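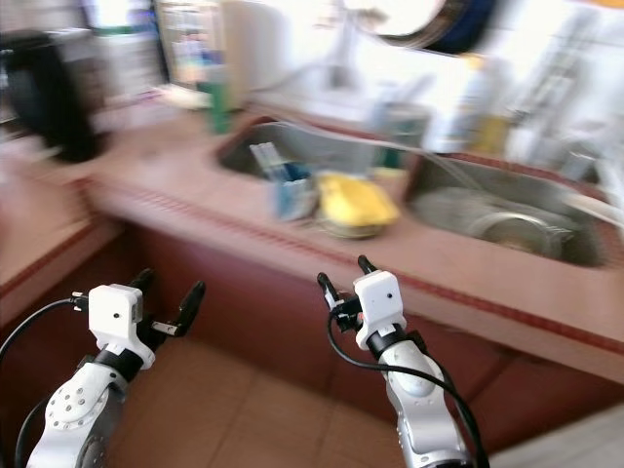 Gunhild Hjaltested
We have 78 pupils and 13 staff, 91 in all, going to the coast by train in August for the summer school's local history day. The booking office at Draltus has quoted us a group fare of 400, but the Mumo site shows 380 for the same train if I book it as two parties. Is there any catch in splitting the group? We need to sit together if we can.

Agbayani
I book these for a junior school. You can split it, but ask first whether both parties will be put in the same coach. Ours were put at opposite ends of the train last year and the staff spent the journey walking up and down. The group desk can usually hold a block of seats - the website can't. Also check that each party has its own lead adult named on the booking, as the guard may ask for them separately.

For the sake of 20 I would pay the group fare. It normally lets you change the final number up to a set date, and you will have someone drop out.

stuneo
just ring them. they matched the online price for our cubs

Mumo_traveller
Check the return leg as well. The cheaper price is often only for the off-peak train, and with children you don't want to be stuck on the platform until after 7 waiting for it. Take packed teas either way, there was no trolley when we went.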